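September, 3:40 pm. Refill bench

Finally got around to decanting the Skineck refill pouches! Two things I want to remember before the Tilley batch. The jar lids like to swing back down, so flip them fully open first. And weigh the jar empty (207 g for the small clasp ones, lid and all), which I forgot the first time, of course.

I also like seeing the fill level through the clear wall, so no labels on the front please.
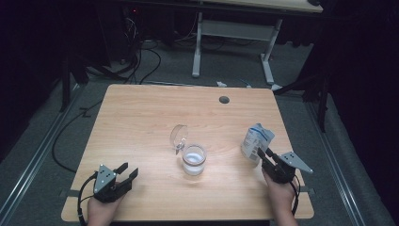

To do next

Order 13 more clasp jars from Polstead, and wipe the table.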